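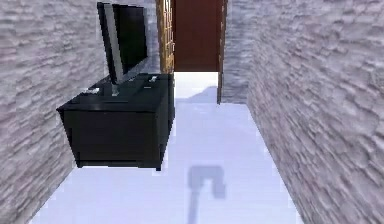
4.2 Line of sight and the length of play

The Skenley module contains 28 scenarios for two players, all of them set on the same group of town maps. The rules were first printed in 2000 and have been changed very little after that. For the present study we used the 831 game reports which the players sent to the Prydderch archive. Each report gives the scenario, the side that won, the number of turns played and, in most cases, a short note on any rule that caused an argument.

The most frequent subject in these notes is the line of sight inside buildings. The rules say that a unit may see along a hallway if a straight thread, held from centre dot to centre dot, does not touch a wall symbol. On the printed map this is often difficult to decide, as the wall symbols are thick and the dots are small. Players at home usually agree on a result and continue. Players in a tournament call for a judge, and the game stops until the judge has come.

A second difficulty is furniture. The counters of the Purnodau edition include low obstacles, which hinder fire but do not block it. A hallway between two tall walls, with a low cabinet standing against the left one (Figure 2), would be open for sight under the basic rules. Under the optional rules it would add one to the dice roll, but only when the thread crosses the obstacle. Several reports show that the players applied this addition to the complete hallway, which makes the attack much harder than the designer intended.

We therefore separated the reports in two groups, those with at least one note on line of sight and those without any. The games of the first group lasted longer in clock time, but the number of turns was almost the same. The attacker won less often in the first group. We do not want to claim that the arguments are the cause of this. It is also possible that scenarios with many building fights are simply more favourable to the defender, and that such scenarios produce more notes.

The Itedside rules, discussed in Section 4.3, avoid the thread completely and work with zones. A comparison is limited by the fact that their maps are drawn at another scale.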